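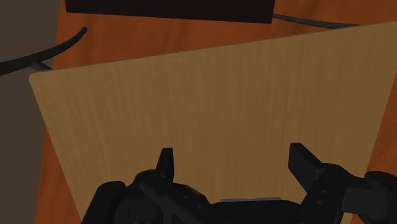 Comparing grippers in sim, part two

9 October 2019

I finished the second round of gripper tests for the Mahawong setup. Same arm, same table, same wooden board, and this time two grippers: the Pulen two-finger and the Andby parallel jaw. I ran 600 grasps with each.

The Pulen got 376 and the Andby got 50 fewer. Most of the gap comes from flat things lying on the board. The Andby is stiffer and tends to push them away before it closes. Anything with a decent handle, both of them managed fine.

I also had to sort out cameras. The wrist view looks along the fingers, so it's good for lining up the last few centimetres and not much use for judging height. I've added a second view from across the table, low down, with the gripper in it. The table edge hides whatever sits right behind it, including the bottom of the bell-shaped thing on the board, so I'll raise that camera a bit before the next round. The pencil in the foreground is handy for scale.
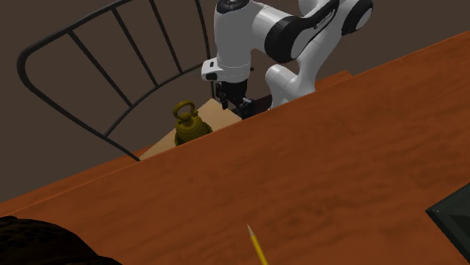

Controller settings

I left the Lellen controller on its defaults for both grippers. Dropping the closing speed helped the Andby a little in a short trial back in June, but I haven't done enough runs at the slower speed to put a number on it. That's the next job, along with tidying up the log files and changing the colour of the fingertips so they show up better against dark objects.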